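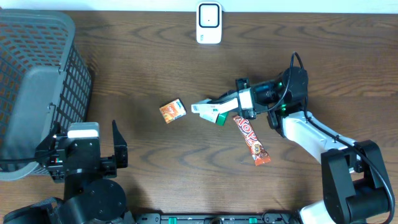
第四讲 双臂工作站的采购预算:报价单之外的钱

课程:实验室设备规划(选修)
讲义整理:Nii Amegashie

一、先问要买它做什么

上一讲布置的作业是替一个假定的分拣小组写采购申请,任务是把桌上的小包装零食收进筐里。交上来的稿子大多从型号写起,第二页才提到任务,有两份通篇没提。这样的申请我在评审时一般看到第一页就放下了。

任务看着简单:一张木纹桌面,几件小包装,一个灰色塑料筐,左右各一条机械臂。右边的夹爪已经碰到一个绿白相间的小盒子,左边的夹爪张开着,停在筐前。销售演示常常就停在这一类画面上,听众自己会把后半段补全。请大家克制一点,一次抓取说明不了任何节拍,更说明不了一年能省多少工时。

写申请前,至少要能回答:
1. 每小时要处理多少件,现在由人来做是多少件?
2. 物件的种类会不会变?软袋、硬盒、长条包装对夹爪的要求差别很大。
3. 掉了、夹歪了、两件叠在一起,谁来处理?处理的人算不算进成本?
4. 真的需要两条臂吗?

第四问最容易被跳过。筐放在左侧,右臂抓到的东西要么自己送过去,要么交给左臂。交接要编程、要调试,还多一个出错的环节。把筐挪到中间,一条臂也许就够了。挪筐不花钱。

二、一份报价的读法

下面用课上发的Clavholm报价单作例子(单位统一为课程记账点,不对应任何货币)。

双臂主机含夹爪:2,000
安装与培训:未列
备用夹爪指:未列
腕部模块更换:“按需另议”
软件年费:首年免,次年起另签

供应商说总价2,000。我请各组按讲义附表把没列的几项补上,得出的附加支出是1,021,合计3,021。也就是说,申请书上那个数字漏掉了超过一半主机价的开支。有同学问这是不是供应商故意的。我不猜动机,只请你们注意,“未列”和“免费”是两个词。

“首年免”尤其要小心。Atinga项目当年就是靠这一条过了审,第二年续费时账上没有对应科目,设备停了七周,最后从耗材里挪的钱。

三、看图时该记下的东西

现场照片常被当作装饰附在申请后面。其实它能帮你查漏,前提是带着预算表去看。

线缆:两条臂外侧都有黑色线缆,左边那根从筐的下沿上方经过,右边那根在腕部外侧绕成弧形。外露线缆会不会刮到料筐,要问;更换线缆多少钱,也要问。
安装:两臂底座由一根黑色横轨相连。若报价单只写“主机”,请确认横轨是否包含在内,桌子是否由你方提供。
夹爪:左右两只外观并不相同,左边是黑色手指,右边可见的是偏白、偏灰的手指。备件能否通用,不能靠想当然,让供应商书面答复。
附属小件:桌子后方靠墙立着一个白色小装置,看外形可能是传感器或无线集线器一类的东西。凡是说不清名字的小件,都应在清单里有一行,写明型号、供货方和质保期。说不清又不写,日后坏了就是你的。

四、关于“40小时上手”

Billimus的宣传页写着操作员培训40小时即可独立使用。这个数字我不反对,但要追问“独立使用”的定义。会开机、会跑已有程序,与会为新包装重新调抓取,差得很远。课程建议在人力预算里把两者分成两行,第二行没有依据就写“待测”,不要填一个好看的数。

Malia小组去年的稿子把培训列成一次性支出,我扣了分。人员会换,培训就会重来。

五、什么时候可以说不买

结论栏允许写“暂不采购”,这不影响成绩。常见的合理情形有:产量撑不起回收期;物件种类变动太快;租用或借用一个月就能得到想要的数据。最后一种我个人最推荐。借来试,用自己的包装、自己的桌子、自己的人,连续跑满约定的时段,把每一次人工介入都记下来,再谈价格。

试用记录表的栏目:开始时间、物件类别、尝试次数、成功次数、人工介入原因、停机时长。只记成功次数的表一律退回重做。

六、本讲作业

1. 重写你的采购申请,第一页只写任务和现状数据,不得出现型号。
2. 为报价单补齐“未列”项,每一项注明数据来源;没有来源的标“估”。
3. 做单臂与双臂两套预算,比较差额,说明差额换来了什么。
4. 附一张现场照片,并从中找出至少一件预算表里没有的东西。

正文控制在四页以内,10月课前交纸质版。供应商提供的投资回报表可以作为附件,但不能当作论据引用。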